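Home > Basements and Garages > Walls and Floors

Is waterproofing paint on a damp basement wall worth the money?

Posted 1/30/18 by irside_basement

We bought a house in Irside last June and the basement has a chalky white line along the bottom of the north wall. It's block, painted once a long time ago, and the old paint flakes off if you rub it. There's never been standing water that I know of, just a smell and that white powder, which comes back after I brush it off.

A salesman at Kerr Hardware told me two coats of Trukilex would "seal it for life" and that I'd need $300 worth to do the whole wall. I have a hard time believing any paint seals anything for life. The can says 15 years in big print, and then in the small print it says bare, sound masonry only, which is not what I have. I asked him about that and he said everybody paints over the old stuff and it's fine.

Before I spend the money, has anyone had this kind of paint stay on a block wall for more than a couple of winters? I would rather hear from people who did it than people who sell it. I'm also wondering if I should be looking outside the house first - the gutter on that side dumps out right next to the foundation.

gutterfirst
Accepted

Your last sentence is your answer. Fix the downspout before you open a single can of anything. Put an extension on it so the water lets out 8 feet from the house, and check that the dirt slopes away from the wall. Then leave the basement alone through a wet spring and see what happens.

The white powder is salt. Water moves through the block, picks up salts, and leaves them behind when it dries on your side. Paint doesn't stop the water from getting into the block, it just gives it something to push against. On bare block in good shape a masonry coating can hold up pretty well against light damp. Over flaking paint it's stuck to the flakes, and it goes when they go.

A cheap test first. Scrape a patch, tape a square of clear plastic to it on all four sides and leave it 2 days. Moisture on the wall side of the plastic means it's coming through. Moisture on the room side means your basement air is humid and you want a dehumidifier. People mix these two up all the time and then blame the paint.

As for "for life," ask him to write that on the receipt.

mikesgarage_no_mike

used the trukilex on mine, looks good so far. did it last fall so ask me again later I guess. smells terrible open a window

blockwall_skeptic

I agree with most of the first answer but I think a dehumidifier gets oversold too. Mine ran all summer and the powder came back in the same spots.

What did work was boring. Wire brush, vacuum, patch the cracks with hydraulic cement (I used Tekard, I doubt the brand matters), regrade outside, wait a year. I only painted after that, and mostly for looks. Use a stiff brush on the first coat and work it into the pores, whatever the label says about rollers. A small roller is fine for the second coat and the corners.

Also keep your stuff off that wall while you're finding out what it does. Boxes and shelves hide the damp spots and trap air behind them. Pegboard on a stand does the job and you can still get behind it with a flashlight.
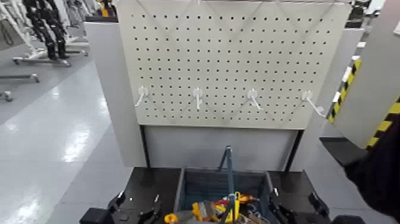
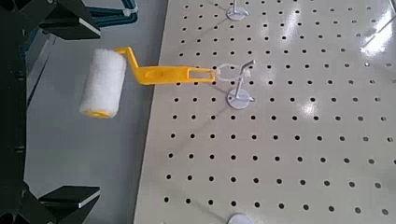 Small roller

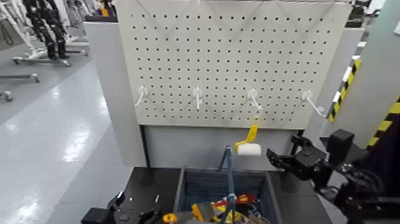
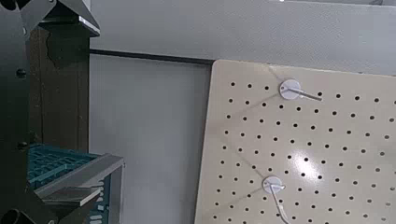 Pegboard hooks

irside_basement
Do I have to get all of the old paint off before I coat the wall, or only the loose parts?

gutterfirst
Get it all off if you plan to use a coating that asks for bare masonry. With only the loose parts scraped, you're trusting the rest of the old paint to hold, and on a damp wall I wouldn't. If it's old enough to have lead in it, test it before you scrape or sand anything.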